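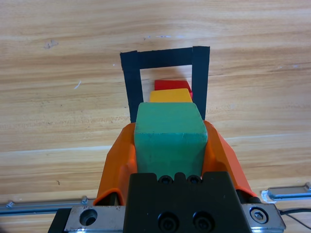

Tabletop, black tape outline.

2023-12-05, paint notes, continued from the page with the coffee on it

Second batch of casein paint for the Gulten chairs. First batch went lumpy overnight and smelled like a dairy with a grudge. This time I weighed the powder properly: 115 grams, water added in two goes, left to stand 20 minutes before stirring. Last time I stirred right away and kept stirring, on the theory that effort counts for something in chemistry.

Strained through the old nylon. Still a few bits. The strainer may be adding them.

Color is close to the Zandero sample card but goes chalkier as it dries. Everyone agreed the wet sample was perfect, so if the client can be persuaded to keep the chairs wet we're done. Otherwise a touch more of the dark pigment, and write down how much for once.

Rub test on the scrap strips, dry cotton, same weight on top each time:
Strip with no topcoat: color on the cloth almost at once. Stopped, out of pity.
Strip with one coat of oil: good until 867 strokes, then a pale streak down the middle. Hand counter says 867, and I trust it more than I trust my arm.
Strip with oil and wax: not finished. My arm was.

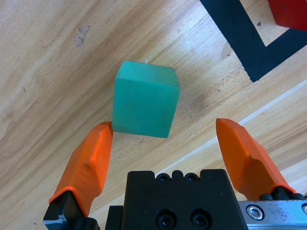

Edges are where this finish is going to fail, and the strips tell us nothing about edges. A flat strip gets rubbed flat. A chair gets knocked on the front rail and the arm ends, by people with keys. Paint also pulls thin over a sharp corner while it dries, so the spot that takes the beating starts out with the least on it. The teal cube is the same story in miniature: faces mottled but holding up, pale worn patches along the edges, and the lower left corner faded worst of all. So: ease every arris with fine paper before the first coat, and do the next strips with one edge rounded and one left sharp — then rub the corners, which I should have thought of before wearing out a perfectly good shoulder.

Also to do:
Order more casein from Drandell. The last bag came with more than its share of grit, so ask for the finer grade.
Label the jars. "Green, good one" is on both of them.
Check the waxed strip for water marks in the morning.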